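When a Robot's Grip Wears Out

A robot gripper is a simple hand. Most have 2 fingers that open and close. Each finger has a pad on its inner face, and the pad does the hard part of the job. It pushes against an object and creates friction, the force that stops things from sliding.

At Grirnbridge, a robot called Dorkano learns by copying people. A person holds a gripper in each hand and does a job, such as putting a lid on a storage bin. The movements are recorded and the robot's computer studies them later.
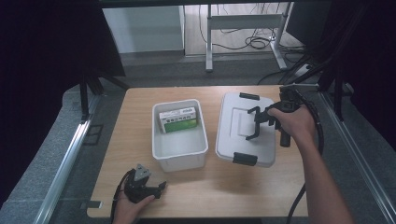
One Friday in January, the robot began dropping lids. It had done 802 lifts on its pads by then. On lift 803 the lid slid out sideways and hit the table. The next two lifts failed the same way.

The first check was the motor. It was closing the fingers with the correct force. The second check was the program, which had not been changed. The third check was the pads, and that is where the fault was. The same kind of pad is used on the hand-held grippers, so those were inspected too.
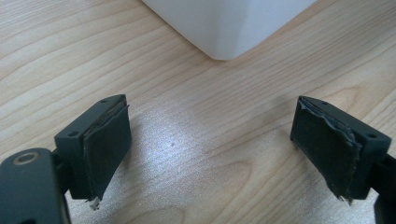
Rubbery pads wear down because every grip rubs a tiny amount of material away. The edges usually go first. Once an edge lifts, it can catch on the next object and tear further. A torn pad touches less of the object, so it has less friction to work with. Squeezing harder is a poor fix. It can crack a thin lid, and it tears the pad faster.

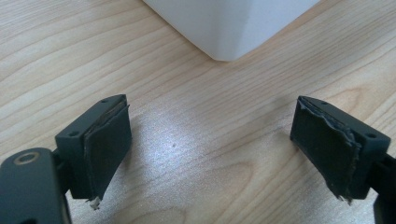

Worn gripping pads on a hand-held gripper. Pale fibres stick out at the bottom of each one.

A dropped lid is a small problem. A dropped glass jar or a heavy tool could hurt someone, so a worn pad is treated as a safety fault. Sawsan Issa, the technician in charge of repairs, wrote a new rule: pads are replaced after 488 lifts, even if they still look fine. Power is switched off before anyone touches the fingers.

Words to know
Friction: a force that resists sliding between two surfaces.
Fault: something in a machine that is not working as it should.
Inspect: to look at something carefully to find problems.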